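Print this page | E-mail this page
Josska Tabletop Arm: Set-up Guide
By Lungile Ndlovu. Updated October
3 comments | 12 shares

Section 6. Recording your first examples

The arm arrives knowing nothing about your table. You will fix this by picking things up in front of it, over and over, until one of you learns something. A usable starter set is 48 examples per task. The Clunitz sorting set, which ships with the software as a reference, has 1032, and you are welcome to open it whenever you feel you've been working hard.

Before you start, finish Section 5 (wrist camera) and close any other program that wants the camera.

1. Clear the table of coffee. The arm has no opinion about coffee but it does have a reach of 549 mm.

2. Put out three or four objects that differ in shape, colour and softness. Leave at least one near the edge of the camera's view. Real tables are untidy and the model ought to find out early.

3. Open Cusance, choose New Session, and type the task in plain words: "pick up the book", "move the toy to the left". Do not type "test". There are already 26 sessions called "test" on our own server and not one of us will own up to them.

4. Hold the lead handle and press Record. Wait for the tone before you move.

5. Guide the gripper to the object at the speed you'd use to pass someone a full glass. Close, lift, place, open. Press Stop.

6. Mark the example Keep or Bin. Fumbles you recovered from go under Keep. Fumbles that ended on the floor go under Bin, with the object's name in the notes field.

7. Shift everything on the table before the next one. A hand's width will do. If you leave the objects where they are, the model will learn your furniture by heart and be helpless at anyone else's.

Note: Play back your first example from the wrist view before recording any more. Both fingertips should show, with the target close to them.

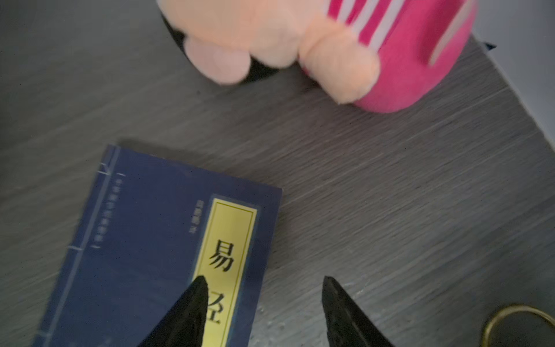 Figure 6-2. Wrist view, both fingertips showing. Book at left, plush toy beyond.

A little blur on the soft objects is acceptable. If everything is smeared, slow down and go back to step 4.

CAUTION: Keep fingers, sleeves and lanyards away from the gripper while it closes. It has been told to hold on to things and takes the job seriously.

CAUTION: Do not change the lighting halfway through a session. If the sun does it for you, stop and start a new one.

8. When the counter reaches your target, choose Finish and leave the arm switched on until the upload light goes green. On a slow connection this takes about as long as lunch.

Next: Section 7, Training with Tshabalala

E-mail this page | Print this page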